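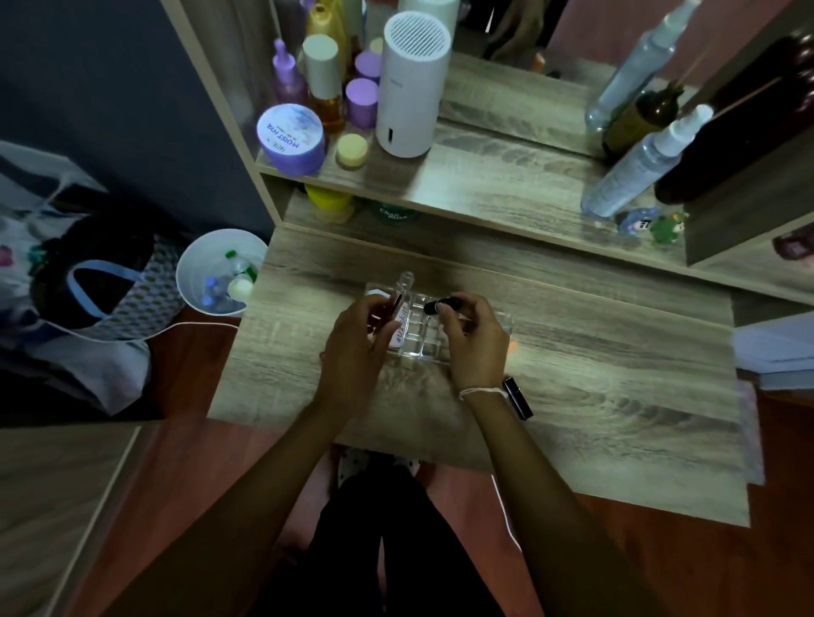
Home Automation and Gadgets > General > Can anything on the market do actual tidying yet?

devadiga_r
Apr 18, 2024
Starting this because my brother-in-law is convinced that we'll all have a machine doing the housework in a few years and I said I'd ask people who own more gadgets than I do. I don't mean vacuuming. I mean picking things up, opening them, closing them, and putting them back where they live. Has anyone seen one do that in a real house, with nobody off to the side holding a controller?

bangera_anitha
No.

Longer answer, I went to the Drodar demo in October. The arm folded a towel. It took 8 minutes and the towel was laid out flat for it before it started. Then it folded the same towel again. I asked if it could do a fitted sheet and the guy said that was on the roadmap.

thevar_s
8 minutes for a towel is fine if you're asleep while it happens. I never understand this complaint. My dishwasher takes more than two hours and I don't stand there timing it.

bangera_anitha
Your dishwasher does a whole load and you don't have to lay the plates out flat for it.

deepikag
The test I'd give any of them is my dresser top. Skincare bottles, pump sprays, jars with screw lids, and a clear divided tray for the small stuff. Every cap comes off a different way. Take a tiny glass vial with a stopper. You hold the glass in one hand without crushing it or tipping it, work the cap with the other hand, and then both have to end up back together. I do it half awake. The Kulkarni people told me their gripper has "human-level dexterity" and then the video was it stacking blocks.

devadiga_r
Blocks! It's always blocks.

hsundaram
I'll be the unpopular one. I work in a small shop that packs sample kits and we've had a Borkavari cell on capping for a while now. It caps vials all day and it doesn't drop them. So "machines can't do caps" is plain wrong.

deepikag
Same vial every time?

hsundaram
Same vial, yes. Same cap too. They come in on a fixture.

deepikag
OK so that's a capping machine. Those are older than I am. I'm asking about one that can walk up to a shelf it has never seen, with a clear bottle in front of another clear bottle, and find the one I want.

hsundaram
Fair. When we changed cap supplier it took two of us most of a shift to get it running again, and the new cap was the same size on paper. I still wouldn't go back to doing it by hand.

thevar_s
Clear plastic is a real problem, I'll give you that one. Depth cameras tend to look straight through it. But people are working on it, and the way they're doing it is recording thousands of hours of ordinary hands doing ordinary stuff. I think that gets you there eventually. Five years.

bangera_anitha
It was five years when I bought my first robot vacuum. It still eats phone cords.

devadiga_r
What would one of these cost, if I wanted to be disappointed in person?

thevar_s
Fandness has a tabletop arm at $1,386. One arm, no base, you clamp it to the desk.

deepikag
One arm. So it can hold the bottle or it can take the cap off.

thevar_s
You can buy two.

deepikag
And where does my stuff go once there are two arms clamped to the desk?

hsundaram
I've tried the Fandness. For the money it's not bad. I set it to putting bottles upright in a tray at home, 23 tries, and it got 20 of them. I was happy with that until my wife pointed out that one of the misses was a full one with the lid loose. The carpet still smells of it.

bangera_anitha
That's the part that gets left out of the percentages. Three misses with socks, who cares. Three misses with glass and something that stains and you've made more work than you saved.

thevar_s
People drop things too.

bangera_anitha
Sure, but I'm not paying a person $1,386 to be clamped to my desk.

devadiga_r
I'm going to show him this thread. He'll say you're all negative. For what it's worth I'd pay decent money for something that only did laundry, start to finish, hamper to drawer. Does anyone know if the Kulkarni one has been tried on that by somebody who doesn't work there?

hsundaram
Not that I've heard. There's an owners' group for the Fandness though, and a couple of them are trying socks. I'll ask and post back.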